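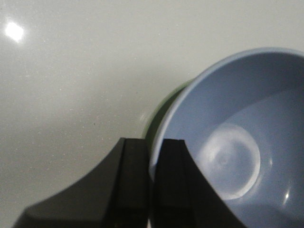
List: Garkton Allotments and Gardens
Subject: Re: Slugs in the lower beds, and the water rota
Date: 5/8/25

I've replied underneath each part so it's clear what I'm answering. Apologies for the length.

> We lost nearly all the lettuces in the lower beds again, and two rows
> of young beans. I put down beer traps and they caught plenty, but there
> seem to be just as many as before. Has anyone on the list used
> nematodes? Are they worth the money or should I just give up on lettuce?

I have used them for three seasons on the plot by the Wullis Lane gate. They do work, but only on slugs that live under the soil, and only if the ground is warm and stays damp. If you water them in and then go away for a week of sunshine you have wasted the packet.

Things I would do in your position:

Water the bed well the evening before. Mix the whole packet at once, don't save half of it in the fridge for later. Use a can with a coarse rose, as the fine ones clog. Keep the bed damp for two weeks after that. Then sow.

They won't do much about snails. For those I go out with a torch after dark and pick them off by hand. The old wall along the bottom path is full of them, and anything planted within a yard or two of it will be eaten. I moved my lettuces to the top end and grow onions and garlic next to the wall now. Nothing has touched those apart from a bit of rust on the garlic leaves.

On beer traps, I stopped using them. They pull slugs in from the plots on either side, and a good many have a drink and carry on to the beans.

As for lettuce, I wouldn't give up, but I would start them in modules and not plant out until they have five or six proper leaves. A loose-leaf sort gets over a bit of nibbling better than a hearting one. Bimilen has done well for me on the heavy soil. It is slow to bolt and the leaves are thick enough that slugs seem to go for other things first. I still have seed left over if you want some, enough for two sowings.

> Second thing. The tank by the sheds was empty again when I came down
> on the evening of my turn. I thought we agreed it would be filled in the
> morning by whoever had the key. Is there still a rota?

There is a rota but it is out of date. It was drawn up last October, and since then four plots have changed hands. The copy pinned up inside the shed door still has the old plot numbers on it, so two people think they have the same week and one week has no one at all. I will put up a corrected sheet at the weekend. If you have a preference, please say so on the list before then. If I don't hear from you I'll leave you where you are.

The tank holds 4,000 litres when full, but it hasn't been full since spring. The float valve sticks when it is about to shut off, so the last person to fill it may well have heard the water stop and gone home with the tank only part filled. Tapping the arm frees it. A new valve from Diekmann would be 32 pounds with the washers, and I am happy to fit it if the cost can come out of the site money. Please reply if you object.

For the time being, could whoever fills it please lift the lid and look before turning off the tap.

> Also is it worth putting in a drip hose? I can't get down every evening
> and the beans are suffering.

Yes for beans, if you lay it before they get tall. You need some height to get any flow out of a barrel, so stand it on blocks. Mine is up on three courses of concrete block and that runs one row well and two rows badly. The holes fur up over a season. I take the hose up when the beans are finished, flush it through and hang it in the shed.

A thick mulch does nearly as much good and costs less. Grass clippings are fine if they are put on thinly and allowed to dry -- a wet heap of them goes slimy and you will have your slugs back. Put any mulch on after a good soaking, never on dry ground.

> Last one, is the manure delivery still happening this year?

As far as I know, yes. The farm has said October, same as last time, and it will be tipped on the hard standing by the Wullis Lane gate. It is fresher than I'd like, so stack it and cover it until spring unless you are putting it on empty ground. Don't put it where you want carrots.

So far 23 plots have asked for a share. If you want to be added, reply with your plot number and how many barrow loads you can use. Please move it within a fortnight of it arriving. Last year there was still a heap there at Christmas and people couldn't turn a car round.

One more thing while I am writing. The padlock on the top gate has been changed. The new code is on the sheet inside the shed, and I won't put it on the list as the archive can be read by anyone. If you can't get into the shed either, ring the number on the notice board.

Plot 14

--
You are receiving this because you are subscribed to the Garkton Allotments and Gardens list.
Message 447 in the archive.
To leave the list, send a blank message with "unsubscribe" in the subject line.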